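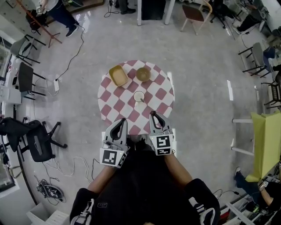
Cup, bowl and tray on a checkered tablecloth.

Section 7. Collecting first-draw samples

Use this section after you have registered the building in Lirnilura and printed the outlet list. If the list has not been printed, go back to Section 5. Labels cannot be matched to outlets without it.

First-draw samples are taken from water that has been standing in the pipes. They are collected before anyone uses the building for the day. Flush samples are covered in Section 8 and use the bottles with the blue caps.

Before you start

Check that the Skelleo kit contains the following:

Sample bottles, wide mouth, white caps
One sheet of printed labels
Waterproof marker
Chain-of-custody form, two copies
Disposable gloves
Return carton with dividers

Each full carton holds 30 bottles. A building with more outlets than that needs a second carton and a second form. Do not put bottles from two buildings in the same carton.

CAUTION: Do not rinse the bottles. Do not remove an aerator or filter screen before a first-draw sample unless the sampling plan says to.

7.1 The evening before

1. Confirm with the front office that no evening events are booked. A gym rental or a night class will use the restrooms and spoil the standing time.
2. Use each outlet on the list as normal until the end of the day. Outlets that have been out of use for a week or more should be reported to the program office and left off the first round.
3. Hang a "Do Not Use" tag on every outlet on the list, including kitchen kettles and ice machines.
4. Write the time of last use on the form. The water must stand at least 8 hours and no more than 18.
5. Turn off any automatic flushing device. Note its location so that it can be turned back on.

7.2 Taking the sample

1. Start at the outlet closest to where water enters the building and work outward, in the order printed on the list.
2. Put on a clean pair of gloves.
3. Check the outlet code on the label against the tag on the wall. Stick the label on the bottle while it is dry.
4. Remove the cap and hold it with the inside facing down. Do not set it on the counter.
5. Place the bottle under the outlet, then open the cold tap. Catch the very first water that comes out.
6. Fill to the shoulder line and close the tap. If the bottle overflows, mark "OF" on the form and carry on. Do not pour any out.
7. Cap the bottle tightly and write the time on the label.
8. Scan the label with the Kamel handheld. Wait for the double beep before moving to the next outlet.

Note: For drinking fountains with two spouts, each spout has its own code and is sampled separately.

Note: If the handheld shows error 128, the label has already been scanned at another outlet. Set the bottle aside, take a spare label from the bottom of the sheet and record both codes in the comments box. The outlet must be sampled again after a new standing period.

7.3 Packing and hand-over

1. Stand the bottles upright in the dividers, in list order.
2. Sign and date both copies of the chain-of-custody form. Put one in the carton and keep one in the building binder.
3. Seal the carton with the tape supplied.
4. Call the Nosine courier desk at extension 575 and give the building code. Pickup takes roughly two hours.
5. Stay with the carton, or lock it in a room, until the driver has signed for it.
6. Turn any automatic flushing devices back on and remove the tags. Leave the tag in place on any outlet that is already shut off from an earlier result.

7.4 If something goes wrong

Someone used the outlet: skip it, write "used" and the time, and reschedule.
No water: check the stop valve under the fixture. If it is closed, leave it closed and report it.
Bottle dropped or cracked: discard it. Do not refill a new bottle from the same outlet on the same day.
Cloudy or colored water: collect the sample anyway and note the color.

Questions about the outlet list go to Genji Iwasaki in the program office. Problems with the handheld go to Itsuki Katayama. Outlet lists are reissued every April, so discard any older copy in the binder.

Continue with Section 8, Flush samples.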